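4. Loading a corpus into the Sumus tagger

1. Save the file as plain text, UTF-8. One sentence per line.
2. Open Settings > Tagset, pick Pridance. 38 tags, dont edit the list by hand.
3. Set max sentence length to 101 tokens. Longer ones get skipped.

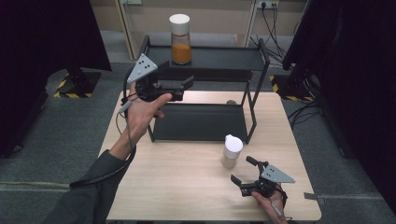

4. Click Run. Check the log for unknown words.

Note: words like "fast" can come out as adverb or adjective. Fix in the lexicon, not in teh output file.

Caution: re-running overwrites old tags. Back up first.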